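How Do You Teach a Robot to Open a Drawer? You Show It!

Hi! I'm Nabila Ginting, and my job is teaching robots to do things around the house.

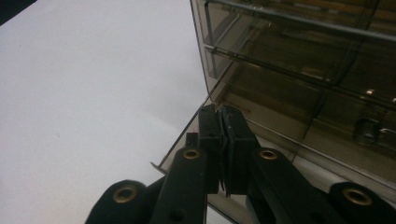

When I tell kids what I do, they usually think I sit at a computer all day typing instructions. I do type a lot (mostly emails, sorry). But the best part of my job is done standing up, with a tool in my hand, doing the same little chore over and over until my arm gets tired.

Let me explain why anybody would want to do that.

Try this first

Find a friend and ask them to be your robot. Their job is to take the lid off a plastic food box, and your job is to tell them how. The rule is that they can only do exactly what you say.

You'll probably start with "Pick up the lid." But which hand? How far should the hand go? When do the fingers close? How hard do they squeeze? If your friend is a good sport, they'll be grabbing at the air in no time, and you'll both be laughing too much to finish.

Now try it a different way. Say "Watch me," and take the lid off yourself. Your friend gets it right away! Your hands know plenty of things that are really hard to put into words.

Robots can learn by watching too, only they need a lot more turns than your friend does.

A hand that isn't a hand

My own hand has five fingers, and they bend all over the place. The robot I work with has a gripper with just two fingers, which come together and move apart, a bit like kitchen tongs. If I showed the robot how to do a job with my five fingers, it would have a hard time copying me. It doesn't have a thumb! It can't wiggle a pinky under something.

So I use a gripper as well. Mine isn't attached to a robot at all. I hold it and squeeze it to close the two fingers, and a camera on it records what's in front of them. The first time I tried it I felt like I was wearing oven mitts. Things I'd done a million times, like picking up a spoon, were suddenly tricky. I dropped that spoon so many times that my coworker Pak-hei Liao came over from the next room to ask if I was okay.

See-through plastic is sneaky

One thing we practice with is see-through plastic, the kind lots of storage boxes are made of. You might think a clear box would be easy for a robot. You can see right into it!

Well, that's sort of the problem. When you look at a cardboard box, you see the box. When you look at a see-through one, you see the box and whatever is behind it, all mixed together. Shiny spots show up where the light bounces off, and when you move your head, those shiny spots move too. People get used to this when they're babies. (Have you ever seen a baby pat a glass door, trying to work out what it is? Just like that.)

Then there's the edge. The edge of a plastic panel can be really thin, so the two fingers have to come in on both sides of it and close in just the right spot. A little too far over and both fingers end up on the same side, pinching nothing. With my own fingers I could feel my way along until I found it. With the gripper I have to look carefully, line it up, and squeeze gently.

And then I let go and do it again.

How many times is enough?

This is everybody's favorite question. When Pei-shan Shih and I started our plastic project, which we call Fulodano, we guessed we would need a few hundred turns. Ha! By last September we had recorded 3,869 of them.

I should say that I didn't do all of those myself. Six of us took turns, and that helped more than we expected. I'm left-handed and kind of slow. Mei-kuen Kao is super quick and always comes in from above. Pak-hei likes to sneak up from the side. If the robot had only ever learned from me, it might have thought that my way was the only way.

We also change things around between turns. We move the box over a bit, or we turn it, or we switch on a lamp. If the box always sat in exactly the same spot, the robot could just memorize the spot, and then the first time somebody nudged the table it would be totally lost.

What about the mistakes?

I make mistakes all the time. Sometimes I miss the edge, or it slips out and I have to go back for it. I used to throw away every turn where that happened, until Pei-shan asked me to keep some of them – the ones where I missed and then fixed it. A robot is going to miss sometimes too, and it needs to have seen what to do next. I like that part a lot.

The turns where I sneezed and knocked everything over, we do throw away.

Driving the robot from across the room

There's another way to show a robot what to do, called remote control. (Grown-ups in labs call it teleoperation, which is a fun word to say fast.) You hold a controller, and the real robot arm moves when you move. If you've ever played a claw machine at an arcade, you've done something a little bit like it.

Remote control is great because the robot is practicing with its own arm. It's also slow, and you need the whole robot there with you. The hand-held gripper is light enough that I can carry it under one arm and take it to a kitchen or a classroom or wherever. We use both ways, depending on the job.

Does the robot understand?

A girl named Cheng-en Tsang asked me this when I visited her school, and I had to think about it for a while. I don't believe the robot knows what a box is for. It has never put away crayons. What it does is compare what its camera sees now with all the turns it has learned from, and then work out a movement that fits. A moment later it looks again and works out the next bit. It does this again and again, very fast.

Is that understanding? I'm really not sure, and the people I work with argue about it at lunch. Cheng-en thought it was more like copying somebody's dance moves when you can't hear the music. What do you think?

Your turn

Get a pair of kitchen tongs (ask first!) and try these:

Pick up a sock.
Pick up one sheet of paper lying flat on a table.
Slide open a drawer by its edge.
Take the lid off a plastic box, then put it back on.

The paper is the meanest one. If you find a good trick for it, teach it to somebody else without saying a single word, and see how many turns they need before they can do it too.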